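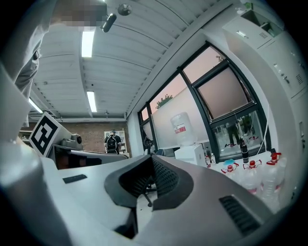

Fluorescent lights in a ribbed ceiling, how to make the room less harsh?

Mahnaz Rostami
Hello everybody. We rent a work room in Prellasdale. The ceiling has white corrugated panels with rectangular fluorescent lights set into them, and at the far end there is a reddish-brown brick wall. The room is practical but after lunch my eyes are tired and the light feels very hard. The owner does not allow us to paint the brick or to drill in the ceiling. We can spend 400 dollars, maximum 500 if it is really worth it. Should I first change the tubes, or buy floor lamps? I also hear a small buzz in the afternoon, I do not know if this is connected.

Jelle Leemans
I had the same kind of ceiling in my old office in Midum. Please ask the owner about the buzz before you buy something. In many old fixtures this noise comes from the ballast, which is the part that feeds the tube. The owner should send an electrician for it, and you should not have to pay.

For the light itself, ask which color the tubes have. The number is printed at the end of the tube. If it says 6500K, that is a very cold white, and 4000K will already feel much softer. If you think about LED tubes, check that they fit the fixture, because some types need the ballast to be removed — again work for an electrician.

After that I would put two floor lamps near the brick wall, with the light going up along the brick. Dark brick takes a lot of light, so a weak lamp does almost nothing there. I paid 32 dollars for each of mine, second hand, and I still use them.

Do not hang cloth under the fixtures. I have seen people do this and it is a fire risk.

Pornthip Tanasarn
Just turn off half of them? We did it and it is fine.

Mahnaz Rostami
Thank you Jelle, I looked and they are 6500K. I have written to the owner. Pornthip, we have only one switch for the whole room, so this is not possible for us.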